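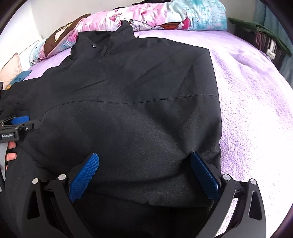
I need some input on rewaterproofing before the rain starts in September. I have a shell that wets out across the shoulders after an hour of steady drizzle, and I've read so many opposite opinions that I can't tell what to do first. The cut is simple: stand-up collar with a snap on it, a zipper, and one stitched seam running across the middle below the yoke. The fabric is plain matte black with a little texture. Water soaks in above that seam, mostly where my pack straps sit, and the lower part still beads fine. Do I wash it and use a spray, do a wash-in treatment, or give up and buy something else?

Posted in Clothing & Care by Danish Bangash, September
4 min read

The jacket is a Skostance, bought used, so I don't know how it was treated before I got it. No care tag left in it. I walk to work and back, plus one longer hike most weekends, always with a pack.

**ridgeline_pat**
Wash it first. Dirt and body oil on the shoulders will make any fabric wet out, and a lot of people spray over the grime and then complain that the spray is bad. Use a soap made for technical clothing, not regular detergent. Run the rinse twice. Then put it in the dryer on low for 20 minutes and test it under the tap before you spend money on anything else.

**mudroom77**
Agree on washing, don't agree on the dryer. He has no care tag. Some coatings peel if you heat them. I ruined a perfectly good rain shell that way, the inside came off in flakes like a sunburn. Hang it up and let it air dry, then use a spray that doesn't need heat.

**ridgeline_pat**
If it flaked on low heat it was already coming apart. That's age. Coatings go whether you dry them or not.

**mudroom77**
It was three years old.

**Iolanda Vieira**
I did alterations and repairs at an outdoor shop for a long time, so I saw plenty of these. You're both partly right. Look at the inside before you do anything. If it's smooth and even, low heat is usually okay. If it feels sticky or you can see it lifting near the seams or at the collar, skip the heat, and don't bother with a treatment either. The outside finish only keeps the face fabric from soaking. It won't bring back a coating that has failed underneath.

Also check the seam tape over the shoulders. Pack straps rub it loose. If the tape is lifting, that could be your whole leak. You can put a thin line of seam sealer under it and press it flat overnight with some books.

**Danish Bangash**
Checked the inside last night. Smooth, not sticky anywhere. The tape is up on the left side for an inch or two. I didn't notice before because the mesh hides it. What sealer do people use?

**tarp_and_stove**
I've used the Ziltitz one in the small tube. It stays flexible. Takes all night to cure and smells bad, so do it in the garage.

**halfdome_lou**
Ziltitz yellowed on my tent. Fine on a black jacket, I guess. I use Tudent. Costs more and the tube dries out after you open it, so plan to fix everything you own on the same day.

**tarp_and_stove**
Put the tube in the freezer in a bag. Mine has lasted two seasons.

**ridgeline_pat**
On spray versus wash-in: spray. Wash-in treats the lining too, and then the inside stops moving sweat and you feel clammy. With the spray you can go heavier on the shoulders, where you need it.

**kettle_creek**
Different view. I've used the Mösli wash-in for years on everything and never felt clammy. Spray goes on patchy unless you're very careful, and I'm not careful. I'd sooner have even coverage.

**Iolanda Vieira**
If the jacket has a mesh lining I would go with spray. Zip it up, hang it outside, spray it while it's still damp from the wash, wait a couple of minutes, and wipe off the drips with a cloth. Do the shoulders a second time. Close the snap too or you'll miss the fabric under it.

**mudroom77**
And expect to do the shoulders again by spring. Straps wear off any finish. I just carry a poncho now that goes over the pack and everything.

**halfdome_lou**
Ponchos are miserable in wind.

**mudroom77**
So is a wet jacket.

**Danish Bangash**
Okay. Plan is wash, air dry enough to do the tape, seal the left side, then dampen it again and spray. I'll try it without the dryer first and use low heat only if it doesn't bead. Will post after the next real rain.

**kettle_creek**
Do the tap test on the shoulder and the hem both, so you have something to compare.

Contact | Forum rules | Copyright the site and its posters | Back to top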